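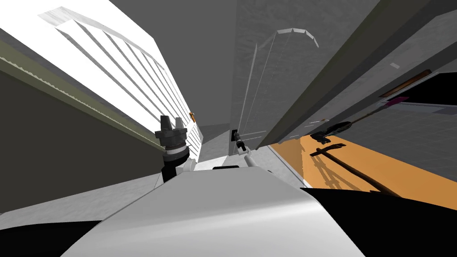 Girance opened its simulation lab to visitors in September, and I spent an afternoon there looking at Katden, the company's package for testing two-armed robots in rendered rooms before any hardware is bought. The lab is on the upper floor of the Gridura business park, past the loading dock. Sign-in took longer than the safety talk.

Katden is sold as a subscription with a scene library, a physics engine and a set of arm and gripper models. The base license covers 121 rooms. The full library has 1,210, most of them variations on homes and small workshops with the furniture and lighting changed. Customers can import their own floor plans, but door hinges and drawers have to be defined by hand, and our guide was frank that this is slow work.

Each trial records the view from a camera on the robot body and from one at each wrist. The body view is the harder one to use. When the base leans or turns, the whole room tilts with it, and window light can wash out detail. Girance leaves this uncorrected by default, on the grounds that a control policy should be trained on what the sensor would deliver. There is a leveling option in the settings. I would want it for reviewing runs, if not for training.

The wrist view is narrower and more practical.
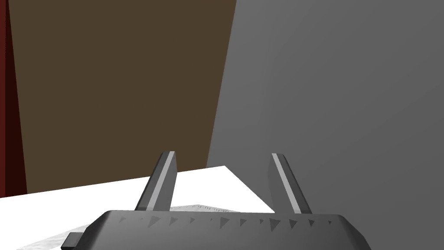 Thin, flat items on a pale tabletop are a known weak spot for grasp planners, with little contrast along the edges and almost no height for the fingers to close on. Katden lets the user vary table color, light and friction one at a time and repeat the same approach. The demonstration batch was set to 430 attempts, split across 2 workstations, and the results went to a plain table with contact forces and a failure code for each attempt. The failure codes need better documentation — several were known only by number.

Insaurralde, the reseller for our region, quoted the license and support separately. Support includes setup and one custom gripper model. Soft fingers are not supported yet, and cloth is marked experimental in the price list.

I asked for a trial license with the import tool enabled. Our own floor plan has three doors and a badly placed column, and I plan to start with that room.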